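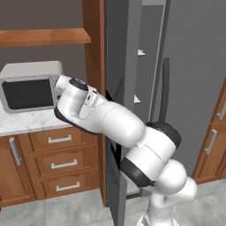 Kitchen unit and microwave, wood-grain finish, grey tile floor.

Takeda House Residents' Association
Minutes of the ordinary meeting held on 18/05/2021 at 7.00 pm in the ground floor lounge

Present: Hideaki Kamata (chair), Sadao Amano (minutes), Masaru Kubo, Osamu Nagano, and residents of flats 3, 8, 11, 12 and 19.
Apologies: Tatsuya Hirose.

1. Minutes of the April meeting
Agreed as a correct record, with one change. Under item 6, "rear gate" should read "side gate". Signed by the chair.

2. Matters arising
Side gate. The latch has been replaced and the gate now shuts. Flat 8 reported that it bangs in the evening. Mr Kubo will fit a rubber stop.
Stair lighting. The second floor light is still on a timer that is too short. The managing agent, Hedero, has been written to twice and has not replied. Mr Kamata will telephone.
Noticeboard. The key has been found and is with Mr Nagano.

3. Accounts
Mr Nagano gave out a one-page statement. The balance at the end of April was £1,612. Spending since the last meeting was on the gate latch, printing, and bulbs for the front beds. Two flats have not yet paid this year's subscription and will be reminded by letter. The statement was accepted.
Flat 12 asked whether the association could have a card for small purchases. Mr Nagano said the bank wants two signatures for everything at present. He will ask what forms are needed.

4. Bins and recycling
The council has changed the collection of glass to alternate weeks. The glass bin was overflowing on the last two occasions. Flat 3 said that cardboard was being left beside the bins without being flattened and had blown into the road. It was agreed to put a notice on the inside of the bin store door and to ask the council for a second glass bin. Flat 19 offered to write the notice.
There was some discussion of whether the bin store should be locked. Flat 11 was in favour because of fly-tipping. Mr Kubo was against, as the crew would need a key and had missed collections at another block for that reason. No decision was taken.

5. Communal kitchen
The work surface by the sink has lifted again and needs proper repair. Mr Kubo had obtained two prices. Ferkivent quoted £400 to replace the length of worktop and reseal round the sink. The other firm could not start until the autumn. It was proposed by Mr Nagano and seconded by flat 8 that the Ferkivent price be accepted. Carried, with flat 11 abstaining.
Residents are asked to wipe down after use and to take their own food home. The fridge will be emptied on the last Friday of each month and anything without a name on it thrown away.
Flat 12 asked for the old kettle to be kept as a spare. Agreed.

6. Garden
The front beds have done well. The hedge along the car park is due to be cut but there is a blackbird's nest in it, so this will wait until the young have gone. Mr Amano thanked flat 3 for watering during the dry spell.
Flat 19 asked about growing tomatoes against the south wall. Mr Kamata saw no difficulty provided that the pots stand clear of the air bricks. A hose is to be bought, up to 20 metres, with a wall reel if the price is sensible.

7. Parking
Space 34 has been used by a van on several evenings. It belongs to flat 8, who has not given permission. A note left on the windscreen had no effect. Mr Kamata will include this in his call to Hedero. Members did not wish to pay for a clamping firm.
Flat 11 repeated the request for a cycle rack. A drawing by Mr Hirose had been sent in with his apologies and was passed round. The position shown would block the meter cupboard, and he will be asked to move it nearer the side gate and bring a revised drawing.

8. Summer lunch
It was agreed to hold the lunch outdoors if the rules on gatherings allow. A date will be fixed at the next meeting. The bakery Grurnonero has supplied bread before and will be asked again. Flat 3 has two folding tables. Mr Nagano will check the gazebo, which was put away wet last time.

9. Any other business
The post for flats 11 and 12 is being mixed up. Mr Kamata will speak to the postman.
Flat 8 asked that the front door not be propped open during deliveries.

10. Next meeting
Date to be confirmed by notice on the board.

The meeting closed at 8.25 pm.

Actions
Mr Kamata: telephone Hedero about stair lighting and space 34; speak to the postman.
Mr Kubo: rubber stop for gate; confirm order with Ferkivent.
Mr Nagano: subscription letters; bank forms; gazebo.
Mr Hirose: revised drawing of cycle rack.
Mr Amano: write to council about glass bin; price hose and reel; contact Grurnonero.
Flat 19: bin store notice.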